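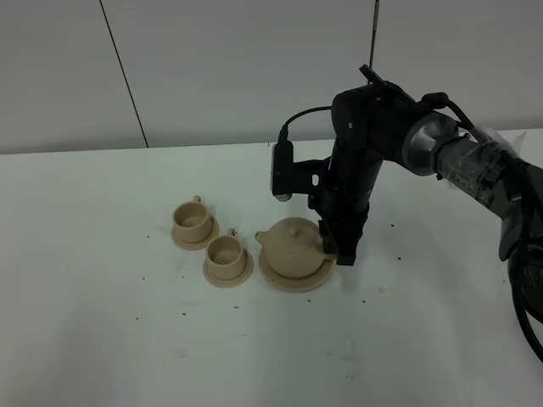
I've had the Dogar teaching kit for 19 days now and I'm hooked! You hold a small handle, squeeze a trigger, and the arm copies your hand - that's how you show it a job. My job is a tea set, because I wanted something fussy with small handles and a lid.

Setup took me most of an evening (the manual is thin, and the cable section made me say a few words). After that it was a pleasure. The lag is small enough that I forgot about it by the second night. I've saved 48 runs so far, and the software lets you trim the ones where you dithered, which was most of mine.

Gripes? The trigger is stiff, and there's no feel for how hard you're squeezing, so I go very slowly near the teapot. Guiding the arm by hand works too, but it's heavy going for anything low to the table, and I've pretty much given up on it.

I paid $1,762 from Nestiler and the spare handle was another $300 - ouch. Four stars, and I'd buy it again.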